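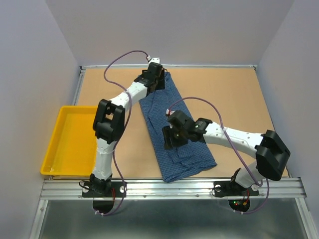
Setting Up and Recording a Garment-Folding Task on the Osemico Two-Arm Bench Kit

Applies to: Osemico bench kit, two-arm configuration, with Foroteck control software version 6
Prepared by: Kieran Ní Bhriain, Technical Training
Reviewed by: Kevin Geraghty

Purpose

This guide sets out the procedure for preparing the bench, teaching a folding sequence by demonstration, and saving the resulting program. It is intended for operators who have completed the Nedell induction module and hold a current bench login. Operators who have not completed the module should contact Technical Training before proceeding.

Before you begin

Confirm that the emergency stop is released and within reach of the operator's seat. Both arms must be in the parked position before power is applied. If either arm has been left extended, support the forearm by hand and return it to park with the power off.

Check that the gripper cables have enough slack to follow the full travel of each arm. A cable that is pulled tight at full reach will unseat the connector at the gripper. Cable ties should be fastened below the mounting plate only. Do not tie a cable to the forearm link.

Wipe the work surface with a dry microfibre cloth. Solvent cleaners must not be used.

Selecting a garment

A woven cotton shirt is recommended for initial training. Checked fabric is well suited to the purpose, as the lines of the pattern allow the operator to judge whether an edge is square. Knitwear, linings and any garment with metal fasteners should be left until the operator has recorded several satisfactory programs with plain woven items.

Buttons do not need to be removed. They should, however, be kept clear of the grip points, because a jaw that closes on a button will report a false grip.

Procedure

Step 1. Power on the control unit and wait for the Foroteck start screen. Select Two-Arm, then New Task. Enter a task name in the format specified by your site.

Step 2. Run the homing routine. Each arm will move in turn, left arm first. Keep hands outside the enclosure until the screen displays Ready.

Step 3. Lay the garment on the work surface within reach of both grippers. Heavy creases should be smoothed by hand at this point. Light creasing is acceptable, and some variation from one recording to the next is desirable.

Step 4. Select Teach. Using the hand controllers, bring each gripper over its first grip point and lower it until the jaws meet the fabric. Close the jaws at the slow setting. The fast setting tends to push lightweight cloth ahead of the fingers.

Step 5. Lift and carry the fabric across to make the first fold. Both arms should travel at the same rate. Where one arm leads the other, the fold will set at an angle and must be repeated.

Step 6. Release, raise both grippers clear of the fabric, and pause briefly before making the next fold. The software uses the pause to mark the end of a segment.

Step 7. Continue until the garment forms a compact bundle with the placket uppermost. Raise both grippers and select End Segment.
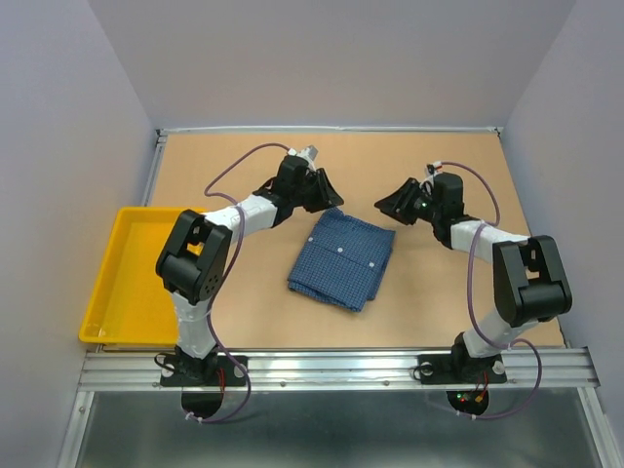

Folded shirt between the two grippers, buttons uppermost.

Step 8. Review the recording at half speed. Segments in which a grip was missed may be deleted individually. It is not necessary to discard the entire recording.

Step 9. Select Save. Park both arms before opening the garment out for the next recording.

Number of recordings

A minimum of 200 accepted recordings is required before a program can be built. The Nic Aodha garment library, supplied with the kit under the standard licence, contains 3,828 recordings and may be combined with your own. Library recordings should not be used as a substitute for local ones, as lighting and bench height differ between sites.

Common faults

Gripper closes but does not lift: check the jaw pads for lint and clean as required.

Arm stops partway through a fold: the load limit has been reached, usually through a sleeve caught beneath the garment. Release, free the sleeve and repeat the segment.

Homing fails on one arm: power off, reseat the connector at the gripper, and restart from Step 1. If the fault recurs, record the error code and lodge a service request.

Finished bundle is uneven along the lower edge: slow the final fold and lower the fabric fully before opening the jaws.

Support

Service requests lodged after 4 p.m. will be attended to on the next business day. Replacement jaw pads and cable ties are available through your regional Osemico distributor.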